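About Zimgate

Zimgate packs and ships small parts for companies that don't want to run a warehouse of their own. We handle hinges, fasteners, gaskets, filter housings, replacement knobs and a lot of other things that fit in a shoebox. Our building is in Granitdale, on the east side of the rail line, and 139 people work here across two shifts.

Mavis Lindqvist started the company 19 years ago with a rented unit and one customer, Hutchins, who needed spare parts kits put together for its service crews. Hutchins is still a customer. The kits have more pieces in them now and the labels have changed several times, but the job is much the same. Somebody reads a list, picks the parts, checks them and closes the bag.

How we use automation

For most of our history everything on the packing floor was done by hand. Conveyors moved the cartons and people did the rest. We brought in our first robot arm after a winter when we could not hire enough people for the evening shift and the day shift was working overtime to cover it. It went on the bag-closing line. It was slow, and the crew had to stop it often in the first few months, but by spring it was running for most of a shift without help.

We now have robot arms on bag closing, carton loading and part of the kit line. They do the jobs that involve the same motion for hours. Before an arm goes to the floor with a new task, the task is worked out at a table in the setup room upstairs. The operators who know the job decide the order of the steps, how close the gripper should come to the table edge and where it should wait between picks. An engineer works with them, but the operators have the last word on whether the task is ready.
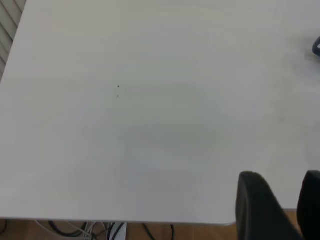

Gripper at the table edge, setup room, Granitdale.

The setup room is run by Ingrid Whitlock. She spent eleven years on the kit line before she took the job, and most of the people who work with her also came from the floor. We tried hiring from outside at first. The people we hired were good with the equipment but did not know that a Gunditz gasket will stick to the one under it, or that two of the hinge sizes look the same from above. Teaching a packer to work with an arm took us less time than teaching a technician to pack.

What has changed for our people

We get asked about this by job applicants and by customers, so we will be direct about it. Some jobs here no longer exist. There is no full-time bag closer anymore, and there used to be six on each shift. All of the people in those jobs were offered other work in the building at the same pay or better. Most took it. Two chose to leave, and one of those later came back to work in receiving.

The work that remains is different. An operator on the kit line used to fill bags all day. The same operator now looks after two arms, clears jams, reloads trays and packs the kits that the arms can't do well, such as anything with loose wire or soft foam. There is less lifting and less repeated wrist motion. There is more walking and more paying attention, and some people have told us they find it more tiring at the end of the day. We changed the rotation after hearing that, and operators now switch stations every two hours.

Training is paid and happens during the shift. New operators spend their first week packing by hand, even if they are going to work with an arm later. After that they spend time in the setup room, where they learn to start, stop and reset an arm and to write down what went wrong in words the next shift can use. 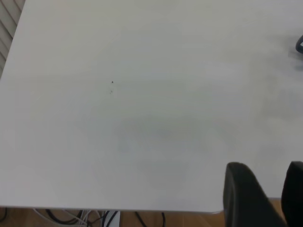

Practice at the table also covers the waiting position, with the gripper open and nothing in it. New operators tend to want the arm moving all the time. We ask them to look at the table first, check that the surface is ready for the task, and only then start a run. The written procedure for this is a page and a half long and was put together by the evening crew. It has been revised every January since, and anyone on the floor can propose a change to it.

Pay for operators went up when the job changed, and there is now a second step for those who can set up a new task on their own. Shift leads are chosen from that group. We do not count picks per person. We did at one time, and stopped when the arms came in, as the numbers no longer told us much about who was doing good work.

What we ship

We keep 1,137 different parts in stock for our customers and build kits from them to order. The day shift starts at 6:30 a.m. and the evening shift ends at 11 p.m. Orders that reach us before 2 p.m. go out the same day. On a normal day we ship some 270 cartons, with more in the fall, when the heating companies stock up.

Small orders are welcome. Several of our customers send us only a few kits a month, and those are usually packed by hand from start to finish.

Working here

Open positions are posted at the front desk and on the jobs page. You do not need experience with robots or with computers beyond the basics. You do need to be comfortable standing for part of the shift and reading a parts list in English. Applicants are invited to walk the floor with a shift lead before they decide, and we encourage people to ask the operators whatever they like while they are there.

Visitors should use the entrance by the loading docks and sign in at the window. Closed-toe shoes are required past the yellow line.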